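August, morning, kettle on

Dye notebook, continued from the page with the tea ring on it.

Walnut husks, second go. The first batch came out the colour of a wet cardboard box, and Blagoje was kind enough to say it was a nice wet cardboard box. He has asked for brown. I pointed out that it was brown. He has asked for a different brown.

Changes this time: husks soaked overnight in rainwater, lid on, out by the back step where the smell can be the magpies' problem. Simmered for 4 hours at a mutter, never a boil. Strained through the old pillowcase, which has now been every colour I've ever made and is easily the best thing in the workshop.

Wool is the Marham fleece, washed twice. Skein 2721 mordanted with alum, skein 2993 left bare as a control. Labels tied on with cotton this time. Last time I used wool ties, dyed the labels' ties along with everything else, and spent an evening squinting at identical brown loops.

After the first dip the bare skein took more colour than the alum one. This is either interesting or I have swapped them. Checked labels. Not swapped. Checked again after lunch in case I'd been rude to myself.

Iron next. A pinch in warm water, 2 minutes, out again. The alum skein went from tan to something like the inside of an old boot, which I like very much and Blagoje will not. The bare one hardly moved. Wrote "hardly moved" on the lid in pencil, then leaned on it, so it's also on my sleeve.

Rinse water ran clear on the fifth bucket for the alum, seventh for the bare. The lemon tree got the early buckets and has no opinion so far.

Things to sort before the next pot:
- more alum, the jar from Manríquez is down to the crust
- a thermometer that agrees with the other thermometer
- ask whether the neighbour's walnut is fair game on our side of the fence, or carry on not asking
- find the Nurnon colour card, last seen under the scales

Lightfastness strips are on the north window, half under foil. The madder ones from autumn have been up there so long I'd stopped seeing them. The uncovered half has faded to a sort of sticking-plaster pink — a pity, as that was the red I'd been boasting about.

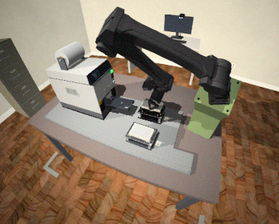

Zahira Sitompul
Dyer and keeper of the pots

Madder redo, then. Chalk in the water, keep it under 70 degrees and don't wander off to look for the Flirkulow invoice halfway through, as that's how the last one got hot and went orange. I'd like the red to be a red from across the room, without me standing beside it explaining.

Blagoje dropped in late arvo and picked up the boot-coloured skein straight away. Wants enough for a jumper. Says it's exactly the brown he meant. I've written the recipe out twice and hidden one copy from myself.

Husks back in the bucket for a weaker second bath. Lid on, brick on lid.

Contact the workshop | Copyright Zahira Sitompul | Back to top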